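Clearing and Storing a Craft Table: Foam, Paper Pads, Sticks and Rods

Workshop Tips, revised July 2023
Compiled by Verna Mahmoud

These notes cover a shared wooden table used for small craft work. They assume a hard, pale top with a thin clear finish, bright overhead light, and supplies kept in open holders or shallow trays.

Sorting before wiping

Clear the top by material. Foam goes first, as it is light and a cloth will push it onto the floor. Paper is next, then anything long and rigid. Pens and sticks that already stand in a holder can stay in it, and the holder is moved as one item.

Use two trays. One takes pieces large enough to be cut again. The other takes bits for stuffing, spacing or test gluing. At the Ornmont shop the limit for a reusable piece is 35 mm on the longest side, and the small-bit tray is emptied when it reaches the rim.

Craft foam

Foam takes a set under load. A block stored beneath a heavy tool will hold the dent for days and may not recover fully. Store blocks flat, one layer deep if the drawer allows it. Curved pieces should lie on their side with nothing on top. Do not straighten an arc to fit a narrow box; the inner face creases and the crease shows after cutting.

Keep colors apart if the foam is unsealed. Dark foam sheds fine dust that marks yellow and white stock. Dust comes off with a dry paintbrush. Water drives it further in.

Solvent glues attack many foams. Test on a bit from the small tray and wait six minutes before committing the real piece. Jalen Rosenthal prefers a glue stick for paper to foam and a low-temperature glue gun for foam to foam. The high setting melts a pit in most foam before the joint closes.

Sticky-note pads

Pads curl when the top sheets are pulled upward from the free edge. Peel from the side, parallel to the gummed strip, and the sheet stays close to flat. A pad that has already fanned open can be pressed under a book overnight. Sheets that still lift after that should be used for tallies or glue tests, where flatness is of no concern.

Do not leave pads at the front edge of the table. Sleeves catch the raised sheets, and the gum picks up foam dust and stops holding.

Mesh holders

A mesh pencil holder drains dust through its sides, so it needs a base under it. A square of felt works and also prevents scratching. Rods and thin dowels should be shorter than twice the height of the holder. Longer stock leans out at an angle and tips the holder when one piece is removed. Move long stock to a tall jar or a wall tube. 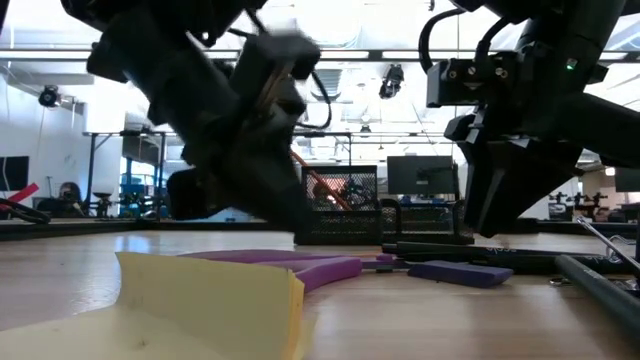
Wooden sticks and metal rods

Store wood and metal separately where space permits. Bare copper-colored rod stains light wood if both are handled with damp fingers. Wipe rod with a dry cotton cloth before putting it away. File any burr left by the cutters, or it will snag on the mesh.

Wooden sticks bow if they lean for long periods. Lay them flat in a drawer divider. The Bukico insert fits our drawers without trimming; the Erard one needs a strip taken off the back.

Wiping the top

1. Brush the surface toward one corner with a soft bench brush.
2. Lift dried glue with a plastic scraper held low. Metal blades leave lines in the finish.
3. Wipe along the grain with a cloth wrung nearly dry.
4. Dry at once with a second cloth.
5. Check the surface from a low angle against the light. Glue film shows as a dull patch.

Scuffs

Light scuffs in a clear finish can be reduced with paste wax on a soft pad. Rub with the grain, leave the wax to haze, then buff. For scuffs that catch a fingernail, use a 2,000-grit pad with a drop of mineral oil, wipe clean, and wax afterward. Do not sand through to bare wood unless the entire top is to be refinished. The Ferreira table was spot-sanded in one place and the repair is still darker than the rest.

Wax is reapplied when water no longer beads. Allow the top to harden overnight before returning paper to it.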